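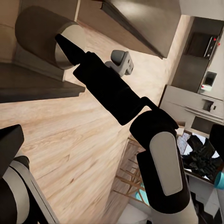
Robot arm and a brown roll, computer rendering

The Ladham Accord is the peace agreement that closed the long border quarrel between the republic of Prancombe and its northern neighbor, Undico. It takes its name from the small river town of Ladham, where the two delegations met through a cold and rather trying December and where the signed copies are still kept. The agreement has 17 articles and two annexes, and for a document of such modest size it has kept a great many people busy ever since.

Background

Prancombe and Undico had shared the Bondarchuk Valley for generations, and for most of that time they shared it fairly well. Farmers crossed the river to sell their onions and barley, families married across it, and the customs posts were known for closing early on market days. Things soured when the old colonial survey of the valley was found to disagree with itself, with one sheet placing the line along the east bank and another along the west. Both governments, quite naturally, preferred the sheet that suited them.

Foreign troops came in at Prancombe's invitation to keep the road open, and they stayed for 17 years. Opinion about that stay is still divided, sometimes within the same household. Older residents of the valley tend to remember the bridges and clinics that were built under the mission, while others remember the checkpoints, the night searches and the orchards cut down along the road. Historians on both sides of the river have been generous with their sympathy for the people who simply had to live there.

Negotiations

The talks opened after two earlier rounds had broken down over seating, flags and the question of who should speak first. At Ladham the hosts got around this by using the dining room of the old railway hotel, where the tables were round and the flags were left in the hallway. The foreign mission sent observers but took no part in the drafting, a point that Undico had insisted upon from the beginning.

Most of the work was done in the evenings. The hardest matter by far was grazing rights on the upper meadows, which took longer to settle than the border itself and fills the whole of the second annex.

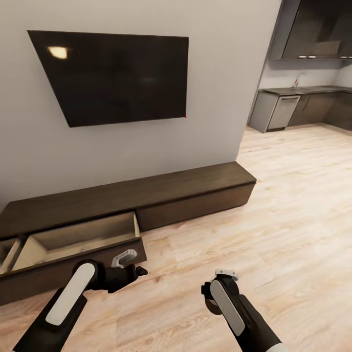
Television and media console with an open drawer, computer rendering

Terms

Under the accord the border follows the middle of the river, wherever the river happens to be at the spring survey. Valley residents may cross with a simple local pass, and livestock may cross with their owners. The first annex sets out the departure of foreign troops in stages, beginning with the outlying posts and ending with the garrison at the Bondarchuk bridge.

Later developments

The withdrawal went ahead more quickly than many people in Prancombe had hoped, and there was real worry in the valley that the quarrel would start up again. A joint river office was opened in Ladham to handle complaints, most of which have concerned fences, stray cattle and fishing nets. A revised text of the grazing annex came into force on September 3, 2022, after a good deal of friendly and unfriendly correspondence between the two capitals.

See also

Bondarchuk Valley
Foreign relations of Prancombe
Railways of Undico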